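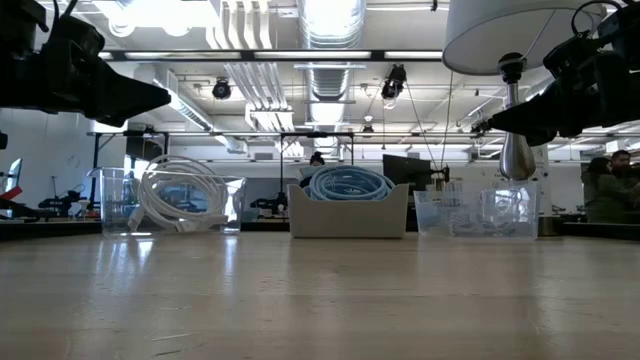 Hola, Fumiko:

Te cuento cómo vamos con lo de ordenar el material del taller, que ya tocaba (perdona el retraso, octubre se me ha ido volando). Con la ayuda de Hinard compramos los recipientes y ya tenemos repasadas 37 cajas de las viejas, las que venían de Carnora sin etiqueta ni nada. ¡Qué cosas salen de ahí! Lo bueno es que la mesa grande de madera nos está viniendo de maravilla: ponemos los recipientes en fila al fondo y delante queda sitio de sobra para ir separando.

Los tubos blancos y los azules van cada uno por su lado, enrollados, y las piezas pequeñas translúcidas a la tina transparente, que así se ven sin tener que volcarla. Eusebio quería tapas para todo, pero de momento lo dejamos abierto.

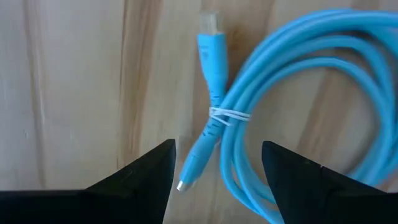

Con los cables USB vamos más despacio. Los enrollamos en vueltas amplias, sin apretar, y dejamos el conector a la vista para saber de qué tipo es. Ryota ha empezado la lista y lleva 100 entradas, aunque le falta anotar los largos.

De dinero, hemos gastado 462 euros y quedan pendientes 11 cajas. Me haría falta saber si podemos pasar lo que sobra a etiquetas.

Un abrazo,
Genji Ishida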